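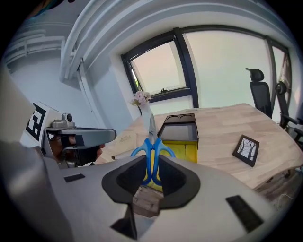
Toltby's repair and sewing library will stay open for at least another year after the town council agreed to renew its lease on the former shoe shop in Guketti Yard. The decision, made on 8 May 2024, ends four months of uncertainty for the service, which lends out hand tools, sewing machines and craft equipment to residents who hold a library card. Small items make up most of the lending. A pair of scissors with blue plastic handles can go out for a fortnight at no charge, and so can tape measures, hole punches and hand drills. Larger machines are lent for a week at a time against a deposit of £30.

The library opened in a corner of the central branch and moved to Guketti Yard when it ran out of shelves. Its lease was due to end this summer. In January the council said it was looking at whether the shop could be let at a full commercial rent, and invited comments from the public. It received 182 replies, most of them in favour of keeping the library where it is.

Under the new terms the library will pay £200 a month, up from £60. The council will go on covering the building insurance and the upkeep of the roof, which was patched over the winter and is expected to need more work.

Chia-jung Chung, who manages the library, said the increase was steep but could be met from deposits that are never reclaimed, a small charge on late returns, and a grant from the Haddadin Fund, a local charity that supports adult learning.

"We had budgeted for worse," she said. "It means we can take bookings for the autumn classes, which we had stopped doing. People were ringing up and we had to tell them we didn't know if there would be a room."

The classes cover basic mending, curtain making, bicycle care and simple furniture repair. The mending class is the busiest and has had a waiting list since it began. A second evening group will start in September if a tutor can be found.

Fung-ping Yu, who lives on the Wamix estate, has borrowed from the library since it was in the central branch. She used one of its overlockers to make school uniforms for her two sons and later took the curtain course.

"I haven't got the space for a machine like that and I'd use it twice a year," she said. "The bus stops outside, too. If they'd moved it to the ring road I don't think I would have gone."

Not everyone on the council backed the renewal. Dinesh Pisharody, who represents the station ward, voted against it and said the yard needed businesses that would bring in trade during the day. Two of the units beside the library have been empty since the bakery and the key cutter closed.

"I've no quarrel with the library itself," he said. "My concern is the yard. We could have found them a room in a building we already own and let this one properly."

Thanakorn Jaidee, who runs the café opposite, disagreed. He said borrowers often came in while they waited for an item to be checked over, and that Saturday mornings — when the repair bench is open — were his best of the week.

The council will look at the lease again next spring, when it is also due to publish its plans for the rest of Guketti Yard. These are expected to include new paving and better lighting by the archway, where traders have complained of standing water.

The library is closed for stocktaking until the end of the month. Items due back during that time can be left at the desk in the central branch, and no late charges will be made. Sewing machines should be returned in their cases with the foot pedal and power lead. Bookings for the autumn classes open once stocktaking is finished, and cardholders can reserve a place in person or by phone.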